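The open day nobody filmed for the news

April 8, 2018

Back from the Stolon open day at Brukgate and typing this before I lose it. Long drive, bad coffee, no regrets. Went because Clodagh Carroll had a spare ticket and because I've been rude about robots in this column and figured I owed them a visit.

What I expected - a big orange arm, a stage, a guy with a headset mic. What I got was a carpeted room with the lights low and a person at a wooden table, a gripper in each hand, doing small kitchen stuff. Over and over. The grippers record what the hands do, and later a robot is supposed to learn from it. That was the demo. Half our group drifted off to the snack table inside ten minutes.

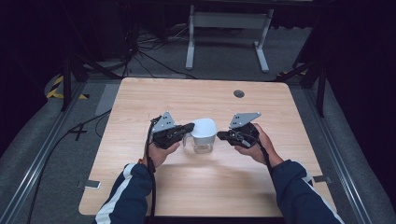
I stayed. Two hours, in the end. And my opinion, for what it's worth, is that this should be the main event at every one of these things. We get sold the finished trick. The arm pours, people clap, everyone goes home thinking the machine just knows. It doesn't know. Somebody stood there and did it by hand, Xiomara Tillman told us they want 2,000 runs of a single task before July. Two thousand! She said it like it was a grocery list.

So where's the name of the person who did the runs? Not on the brochure. Oddale and Kasprzak both had booths out in the hall, glossy stuff, lots of arrows, and not one word on the people holding the tools. I asked at both. Got a pen at one.

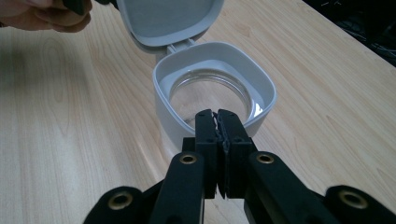 Skill is the word I keep wanting to use. I had a go on a practice pair of grippers and I was terrible, worse then my kid with chopsticks. You lose your fingertips, all of them, and get two blunt black jaws instead. Now work next to an open case with clear water sitting in it, where a bump means a wet table. I wouldn't trust myself near it before lunch. That's craft, and it ought to be paid and credited like craft.

Clodagh disagrees, loudly, the whole ride home. Says it's a stopgap job, gone in a few years, why get sentimental. Maybe. Lots of jobs are stopgap and we still put names on them. Film crews get credits for a week's work.

Anyway. If Stolon runs another one, go, and skip the talk in the big hall. Find the dim room with the table and stand there a while. Ask who's doing the work and write it down. I forgot to, and I'm anoyed about it.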